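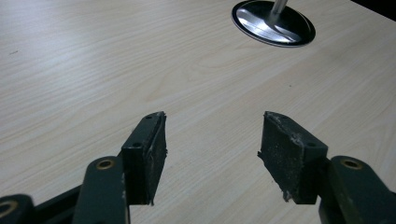
Photo: D. Mudgway / attached to ticket 215

Oria hand gripper, evaluation unit — pads shedding, jaws closing unevenly
Status: Open, waiting on vendor
Opened by: Delwyn Mudgway, Hinenus
Assigned to: Deividas Kļaviņa, Sineck support
Opened: February 12, 2025

Delwyn Mudgway wrote:

We have the Oria on a trial from you, the hand-held one with the green jaws. The trial agreement says to report "any change in gripping performance." I would like to report one. It drops things.

Mostly small smooth things: pill bottles, marker caps, the plastic spoons. Anything with a corner is still fine. It started as the odd slip and by the end of last week it was bad enough that people were apologizing to the spoons.

Both rubber pads are worn, and the right one is worse. Its upper left corner is torn and peeling, with fibers sticking out, and the lower left corner has gone jagged. The left pad is only a bit ragged along the top edge. Your product page says the pads are good for 2000 grips "under normal use." Our log has us well short of that, unless picking up spoons is an extreme sport.

Second problem, possibly the same problem: when I close it slowly, the right jaw touches the object first and shoves it over before the left one arrives.

Deividas Kļaviņa wrote:

Thanks for the photo and the detail. Before we send parts, please try the following.

1. Wipe both pads with a lint-free cloth and a little isopropyl alcohol. Let them dry. I can see dust on them, and dust alone will cost you a lot of grip on smooth plastic.
2. Open and close the jaws 30 times with nothing between them. Note any click or stiff spot.
3. Check the screw on each jaw block. Snug only, please don't lean on it.
4. Check for side play where the arms turn in the brass bushings.
5. Repeat your slow close on a marker cap and tell me which side touches first.

Also, what are you cleaning the pads with at the moment?

Delwyn Mudgway wrote:

At the moment we were cleaning them with optimism. I have now used the alcohol.

Step 1: better. It holds a pill bottle again. The marker cap still escapes.
Step 2: no click. Slightly stiff just before fully closed.
Step 3: left screw fine. Right screw took nearly a quarter turn before it felt snug, and I was being polite to it.
Step 4: no play on the left that I can feel. A hint on the right, which may be my imagination, as I was looking for it.
Step 5: right side still first, but by less.

The torn corner catches on the opposite pad when the jaws close all the way. I was tempted to trim it with scissors. Then I read the part of the agreement about modifications.

Deividas Kļaviņa wrote:

Please don't trim it. Once the face is cut, the tear tends to run.

A loose block can tilt under load and put the pressure on the corners of the pad, so the screw may explain both complaints. I can't rule out the bushing yet. I'm sending a pair of replacement pads (kit 43, the Vanags rubber, a little firmer than what you have) and two new screws. Change both pads even though the left one looks usable. Mixed pads will give you the uneven close all over again.

Trial period is extended to cover the downtime. If the right jaw still leads after the swap, we'll exchange the whole unit.

Delwyn Mudgway wrote:

Fine by me. Two questions while we wait. Does the kit come with the driver, or do I go on borrowing the one from the bike shed? And is the 2000 figure for the old rubber or the new one? I have to put something in the evaluation, and at present the durability box just says "hm."

Deividas Kļaviņa wrote:

Driver is in the kit. The figure is for the old rubber. I've asked for one for the Vanags pads and will post it on this ticket when I get it. Please leave "hm" in until then.

Search tickets and parts Go

Sineck Support | Contact us | © Sineck | Back to top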